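Clarkholm Family Room – progress report for the Witton small grants fund
Period covered: January to the end of March

Hi Kamrul,

You said last time that you'd rather have a letter than a spreadsheet, so I'm taking you at your word. The spreadsheet is attached anyway for whoever on your side likes those.

The short version is that the tabletop play corner is open and the kids are using it, and we're a little under budget with one thing still to buy. I'll start with the room, since that's what ate up January. The corner by the back wall used to be where we stacked folding chairs, and the chairs had to go somewhere before anything else could happen. They're now in the hallway closet, which meant emptying the hallway closet, which meant two trips to the dump and a long argument over a box of Christmas lights (we kept them). After that we painted. I wanted yellow. I was outvoted and we got light gray, and I'll admit it's easier on the eyes at four in the afternoon when everyone is tired.

The wooden table was the big purchase and I'm really happy with it. We looked at a cheaper one from Byun that came in a flat box, but it wobbled in the store, and a wobbly table is no good when the whole point is stacking and balancing. The one we picked took longer to arrive than they promised (three weeks of me calling every other morning!), so we didn't get going properly until the middle of February. That's the main reason the session count is lower than the one in my proposal. I had us down for 60 and we ran 42. I'd like to make up some of the difference this spring by adding a second afternoon slot, if you're okay with the money for snacks moving over to cover it.

Now for what the kids do in there. We run each session with four stations, and they swap when the kitchen timer rings. Drawing and the puzzle shelf are pretty much what you'd expect. The pretend food station is loud and very popular – I have been served a lot of soup. The fourth is what I called "build and balance" in the proposal, and I'll be honest with you, I had big plans for it. I'd priced a lovely set of curved blocks from Riven and had a whole page of activity cards written out. Then the blocks went on back order, and I filled in with paper cups and balls from the supply cupboard just to have something on the table.

Well, the cups won. Kids who wouldn't sit for two minutes with a puzzle will stay with a cup and a ball for a full turn and then ask for another one. They try it with the cup the right way up first, where the ball just drops in or sits in the top, and then somebody flips the cup over and it becomes a different game altogether. We've had lots of good talk come out of it too: bigger, smaller, under, on top, gently, wait, my turn. A couple of parents have told me they've started doing it at home after dinner. I've canceled the Riven order and would like to put that money toward more storage and a second set of pretend food, unless you object.
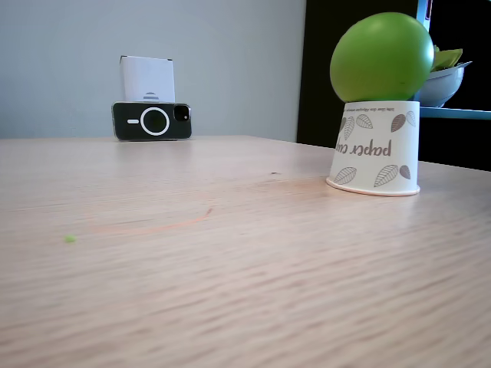

Ruan Sithole

The green ball is the favorite, by the way. It's wider than the bottom of an upturned cup, so it hangs over on both sides and looks like it shouldn't stay up, and I think that's the thrill of it. The cups are plain party ones with brown leaves printed on them, nothing fancy, and we go through a fair number of them once the stomping starts.

On money, we've spent $697 of the equipment line so far, mostly on the table, the paint and bins for the closet. The receipts are in the same folder as the spreadsheet. I still need to buy a floor mat for the corner, because the tile is hard on little knees and balls roll forever on it. I've asked for prices on two sizes and I'm leaning toward the bigger one.

A few things haven't gone so well. Sign-in is a mess at the start of every session and I haven't found a fix that doesn't leave a line out the door. We also lost most of a week to a broken heater. And I promised you a parent survey, which I haven't sent out yet. It's written, it just needs printing, and you'll have the answers with my next report.

Come by and see it if you're ever over this way. Afternoons are best, any time after three.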